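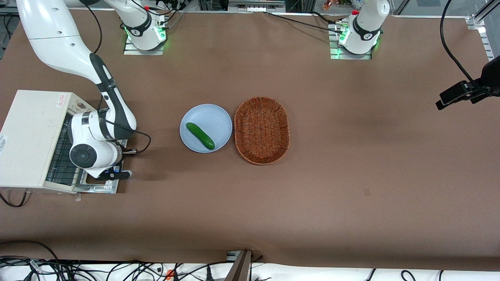
Toaster oven, blue plate, cucumber, wicker basket.

October 20, 2026

The white toaster oven has been on the table for most of a week while I decide where it belongs, and I have used the time to write down how the small-oven setup works, mainly so I stop re-measuring it.

The old oven was a Galetti, and it lasted until January. The lower element went first, then the timer began to stop short of zero and hold there. I looked at replacing the timer. The part was listed at almost the price of a used oven, so I bought a used oven.

Clearance. The manual for the Galetti asked for 8 cm at the sides and 13 cm above. I have kept those numbers for the replacement until I find its own manual. The shelf in the Lorkholm unit gives enough width but falls short on height by 2 cm, so that shelf is out unless I move the pegs. The pegs are the press-in type and the next set of holes is too far down for the shelf below to be any use.

Surface. A metal tray goes under the oven, and brown covering goes on the table. The tray catches crumbs that come out past the door and it wipes clean faster than the table does. I had the Galetti directly on wood for years and there is a pale rectangle there to show for it — sanding took out most of it, the rest is under the toaster now.

Rack position. One wire rack, kept in the middle for nearly everything. Bread goes directly on it. Anything with cheese goes on a small pan, one size down from what the chamber will take, so that air can get past the sides.

Plate and basket. The round pale blue plate is for cold things: cucumber, tomatoes, whatever gets sliced while the oven runs. The oval basket is for bread after it comes out. Wicker lets steam through, and toast left on a glazed plate goes soft underneath in a couple of minutes. I line the basket with a cloth only for rolls.

The usual lunch is two slices of rye, toasted for 90 seconds a side, with cucumber cut thick and salted. Slice the cucumber first. It can sit in the salt while the bread is in, and then it needs a quick pat with a towel. I leave the skin on unless it is waxed.

Storage is still open. Briggs, the hardware store near the bus depot, has a rolling cart called the Ukuvport with a steel top, which would settle the height problem. The listed load is fine. The casters lock on one side only, and I would want both sides locked under an oven with a front door that gets pulled on. I have asked whether locking casters can be ordered separately and am waiting to hear back.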